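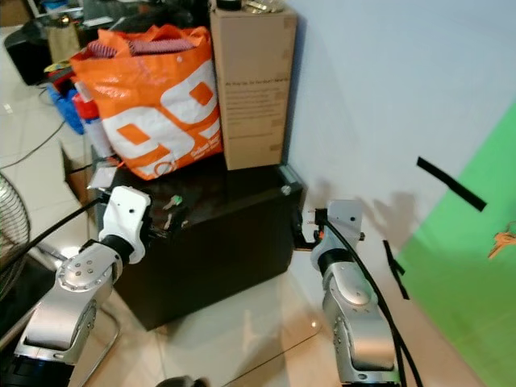

Los dos brazos del robot junto al mueble de madera oscura.

Merino es un robot de dos brazos que se ofrece a colegios y a familias para hacer tareas pequeñas: recoger objetos, cambiarlos de sitio o colgarlos. Lo fabrica la empresa Malabanan. Esta ficha explica sus partes y su manejo a lectores de 8 a 12 años.

Qué es un brazo robótico

Un brazo robótico es una cadena de piezas rígidas unidas por articulaciones. Una pieza rígida no se dobla. Una articulación sí permite el giro, como el codo o la muñeca. En cada articulación hay un motor eléctrico y un sensor que mide el ángulo.

Cada brazo de Merino tiene 7 articulaciones. El brazo humano se puede describir con la misma cantidad de giros: tres en el hombro, uno en el codo y tres entre el antebrazo y la muñeca. Con uno menos, el brazo todavía llega a muchos puntos, pero le cuesta más rodear un obstáculo.

El alcance es de 900 milímetros, medidos desde el hombro hasta la punta de la pinza. Si el objeto está más lejos, hay que acercar el robot.

La pinza

Al final de cada brazo hay una pinza. Tiene dos dedos que se abren y se cierran. Para agarrar un objeto, el programa sigue este orden:

1. Abre los dedos.
2. Coloca la pinza con un dedo a cada lado del objeto.
3. Cierra los dedos despacio.
4. Mide la fuerza y deja de apretar al llegar al límite.

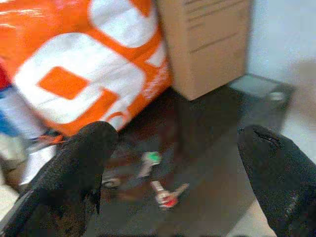

Los objetos pequeños son los más difíciles. Un error de pocos milímetros no importa con una caja de cartón, pero basta para que la pinza se cierre en el aire cuando busca algo del tamaño de una tapa de rotulador. Por eso el robot reduce la velocidad en el último tramo.

Cómo ve

Merino usa cámaras. La imagen de la cámara principal tiene 1,920 puntos de ancho. Cada punto se llama píxel y guarda un color. El ordenador compara grupos de píxeles para separar un objeto del fondo. Los objetos brillantes dan problemas: una llave de metal refleja la luz y su color parece cambiar cuando se mueve.

Un ejercicio: las llaves y los ganchos

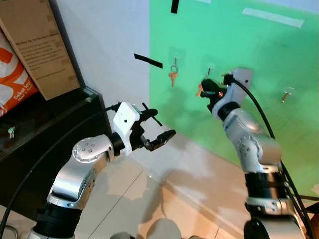 Un gancho de pared es estrecho y el agujero de una llave también. Para colgarla, el agujero tiene que quedar delante de la punta del gancho y con la inclinación correcta. Después la pinza avanza, baja un poco y se abre. Si se abre antes de tiempo, la llave cae al suelo.

En el taller de Lutolham, la técnica Li-hua Mok anotó 426 intentos de este ejercicio. Su consejo para quien empieza es practicar primero con una anilla grande.

Normas de uso

Un adulto debe estar presente. No se meten los dedos en la pinza. Los cables no se pisan ni se estiran. El botón de parada corta el movimiento de los dos brazos a la vez.

Dónde probarlo

Hay sesiones de prueba en Gellville durante el mes de octubre. El centro escolar debe pedir plaza.

Glosario

Articulación: unión que permite girar.
Píxel: cada punto de una imagen digital.
Sensor: pieza que mide algo, por ejemplo un ángulo o una fuerza.

Ficha revisada: 10/25/23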